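Grerkier Community Help > Perception and Tracking

Two-gripper sessions: relative pose between left and right drifts when both are over the same container

Posted by tapeandsolder

Hello all, and sorry in advance for the length of this. I'm building a small pipeline on top of Minja for two-handed demonstrations with hand-held grippers, mostly household packing and unpacking. Each gripper runs its own visual-inertial tracking, and after a session I align both trajectories into one map and train on the relative pose between the two tips. With one gripper everything is lovely. With two, the individual trajectories still look smooth, but the relative pose wanders by as much as 18 mm over a single episode and then snaps back when the hands move apart.

What I've tried so far: recalibrated both lenses, turned the feature count up, turned it back down, and swapped left and right units (the problem does not follow the unit). I also turned on loop closure in the Hellgate back end, which made the snap bigger. My worst episode is 3284 frames long and the drift starts as soon as the second gripper comes in over the box. 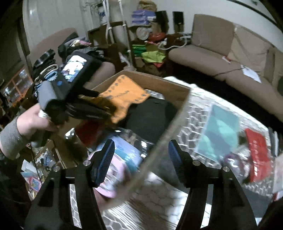

My settings are mostly the defaults. The mask is the stock one, drawn around my own two fingers, with the image corners blanked out. I assumed the room would give the tracker plenty to hold on to, with the sofa, the pile in the corner and all those edges around the white poles, but the log says most of the inlier features sit in the middle of the view, on the box and whatever is inside it. The other gripper is also in there, lit screen and all, and I have no idea whether the tracker treats it as part of the room. Is there a proper way to deal with this in Minja, or do I need to write my own masking step? I'd love to keep the episodes I already have, if there's any hope for them.

Mwanahawa Ogola

Hi there, and welcome! You have written up your problem so nicely that you've very nearly solved it. The tracker assumes everything it sees is standing still. Your stock mask takes care of your own fingers, which never move relative to the lens, but it knows nothing about the other device, and it certainly knows nothing about a cardboard box that a hand may be holding and nudging along. Look at your own picture: there's a hand at the near edge of the box, and the packets inside have shiny, crinkly plastic that throws reflections. Those make wonderful corners for the detector and terrible landmarks for the map. If the box shifts a little while both units are looking into it from different sides, each one absorbs the motion differently, and there goes your relative pose.

So, what I would do. First, add a dynamic mask for the second gripper. Minja lets you pass a mask per frame as well as the fixed one, and any decent segmentation model will do for the device and the hand holding it. Grow the mask a bit past the outline, because the tip blurs when it moves fast and the blur leaks features. Second, mask the container too, or at least cap how many features can come from that region. I use a grid and allow 13 per cell - it forces the tracker to go and find the sofa and the curtain instead of feasting on the packaging. Third, leave loop closure off until the masks are in. It was snapping harder because it was confidently matching a box that had moved.

Your old episodes should be fine, by the way. If you kept the raw video and the inertial log you can rerun tracking offline with the new masks. Do check the time offset between the two units before you align them, as a small error there looks very much like drift when the hands are moving quickly.

flenen_fan

just use Flenen, it does masks automatically. never had this

Mwanahawa Ogola

It does, though only for hands and people the last time I tried it, so the other gripper would still get through. Worth a go if you're willing to add your own class for it!

tapeandsolder

Thank you both so much. I reran the worst episode with a mask on the other gripper and the grid cap, and the drift is down to 2 mm. I haven't masked the box yet. The time offset was off as well, only slightly, and I'd never have thought to look. I'll rerun the rest of the set and post my config here once I've tidied it up - it is a bit of a mess at the moment.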